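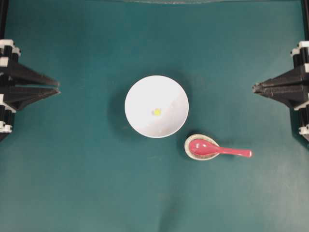
Speaker notes: Two arms and a soup spoon
Hokis workshop night, Jan 2, 2018

Slide 1. Hello
Thank everybody for coming out in the cold. Say the name of the project (Grastano) slowly, people always ask me to spell it. Built in the shared shop at Hokis, on the bench by the drill press, starting in August.

Slide 2. Why two arms
One arm was fun for a month! Then I wanted it to hold a dish still and use a spoon at the same time. So I built a second one, mirrored, and that's when the project got really good.

Slide 3. The bench
Both grippers reach in from the sides and the work goes in the middle. Point out the fingers: black wedges, narrow at the tip. I love these tips. The first set was blunt and shoved small stuff around the table.
Teal mat: plain color, so a white bowl is easy for the software to find. Mention the shadows, though. Moving the lamp cost me a whole evening.

Slide 4. The task
Bowl, spoon rest, pink spoon, one little yellow piece in the bowl. Pick up the spoon, get the piece, set the spoon back down on its rest.
The handle sticks out past the dish and that's the part to grab. Ask the room which arm they'd use. (Let them argue, it's a great argument.)

Slide 5. Numbers
43 tries over the holidays, 20 good ones. Most of the bad ones were the spoon turning in the fingers. I'm thrilled with 20, in August I had zero!

Slide 6. Parts
Brackets cut at Willems, motors from Imard. Five spare motors in the box, pass one around. Do NOT skip the cable talk: leave slack at the wrist, then leave more.

Slide 7. Next
Softer pads on the fingers. Then maybe real soup, over a tray, with the power supply on the other side of the room.

Demo if there's time, needs around 5 minutes to warm up and home. Start it during questions. Keep hands off the mat until the red switch is down.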